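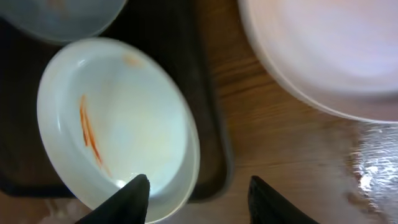
Two-arm table clearing: gripper keeps shoving the dish instead of picking it up

Posted by susevari_bench in Home Builds, Mallville Makers Help

I have two arms set up over a wooden table in our shared workshop. The noble goal is to clear up after lunch. Bowls and dishes go on a tray, the tray goes to the sink, and I go back to pretending I have hobbies.

The trouble is the shallow oval dish. It sits on a dark tray with a raised edge. The fingers come in low over the near rim, close, and about half the time the dish simply slides away from them until it hits something. The other half it tips up, which would be fine if it held still while doing it. Round bowls go much better, so I don't think the arms are hopeless, only selective.

What I've tried so far:

Slower approach. Same result, with more suspense.
More grip force. The dish now leaves faster.
Rubber tape on the fingertips. Helped for a day, then picked up sauce and stopped being rubber in any useful sense.

The wrist camera has its own opinions. Anything shiny on the table washes out part of the view, and a big white plate close by turns into fog. I'm running the Agbayani control package with the default grasp settings, mostly because I'm afraid of the other ones.

Is this a finger problem, a camera problem or a me problem? I'd like it working by March, when the workshop has its open evening.

lastatthorpe_larry

Finger problem first. Flat dishes are miserable for a parallel pinch if you come at them from the side, and the slope of the rim turns your closing force into a push. Come from above with one finger inside the dish and one outside, and drop 4 mm below the lip before you close. Put a thin silicone mat under the dish while you tune it. You can take the mat away later, or do what I did and declare it part of the design.

Also look at your cables. If one hangs loose and drags over the table, it will tug the wrist at the far end of the reach and you'll spend a week blaming the software. I clip mine along the links and leave a loop at each joint big enough that it never goes tight. Move each joint through its full range by hand with the power off and watch the loops. Then do it again with the gripper holding something, since the wrist ends up at angles you didn't plan on.

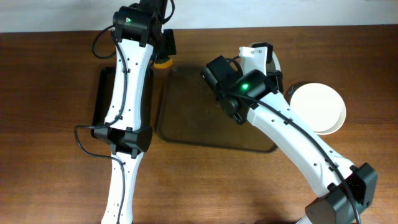
Once that's sorted, let the second arm do some work. Have it rest a finger against the far side of the dish as a stop while the first one grips. Keep its speed low and set a contact limit, or you will have invented a very expensive air hockey table. Mine took 7 evenings to get right, and more than 2 of those went on one sign error.

grumpyservo

Get a suction cup

toast_and_torque

Suction is good on a clean dish. On one with sauce streaks, you'll be cleaning the vacuum line, ask me how I know.

For the camera, turn off auto exposure and fix it with a white plate in view. Move the lamp before you touch any code. I spent ages on a glare filter, then shifted my desk light to the other side and deleted the filter. The tape will keep going slick whatever you do, so go for molded silicone tips you can pull off and wash with the dishes. The arms won't wash them for you. I've asked.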